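Teaching a robot to pour, one cup at a time

Ask the lead operator at Skirkent what she does all day and she laughs before she answers. "I pour things. I pour them very slowly, and then I pour them again."

Her job is teleoperation. She moves a pair of control handles, two arms across the table follow her, and the cameras and joint readings are saved as a demonstration. Collect enough of those and a model can start learning the task on its own. Pouring is the task she'll happily talk about until the coffee runs out, and when we spoke, over a long lunch in October, she barely touched her sandwich.

"People think the hard part is tipping the container," she said. "The hard part is everything before that! Where are your fingers? Did you come in low enough? If the grip is bad, the pour is already bad, you just don't know it yet."

She likes colored liquid because the level shows up so clearly, even through frosted plastic. She's also fond of jugs, which give her a handle, a spout and a slippery curved wall to think about, all in one cheap object. 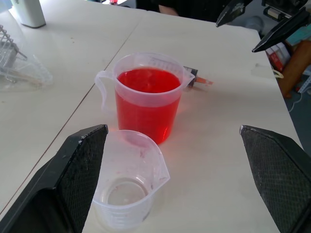
The wrist view, with an empty jug between the fingers and a filled one behind it.

The wrist camera is her favorite. "You learn to live in that view. After 3 weeks I was reaching for my own mug at home and thinking about my approach angle."

New operators at Skirkent get 11 practice sessions before any of their recordings count. Most of them start out too fast, she told me, and then swing the other way and freeze up. She was no different. Her first good pour took 76 seconds, and she can still recite the number with real pride. A comfortable one now takes her 24.

So is faster better? She shook her head. "Smooth is better. If I hesitate halfway, the hesitation is in the data. The model can pick that up from me like a bad accent."

Clear objects are another subject she can't leave alone. A cup and a bottle that you can see straight through are tough for a camera, and tough for the person driving, too. She looks for edges and reflections, and she checks the wider view often.
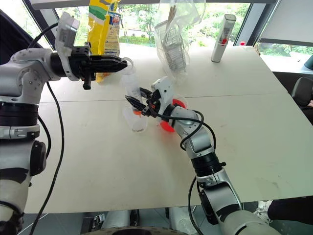

Both arms over the table, a clear cup at the right gripper and a bottle between the two.

Two arms took her longer than one. "Your hands want to take turns," she said. "You have to let them both be busy, the way they are when you're cooking."

She also leaves ordinary stuff on the table while she works, snack bag included. Kitchens are messy, she pointed out, and she wants the model to have met a little mess early on.

Next on her list is a project called Wornley, which will have her guiding the arms directly by hand, with no handles in between. She has tried it twice so far. "You feel the weight of it, you feel where it wants to go. I came out grinning." She'll be starting with lids.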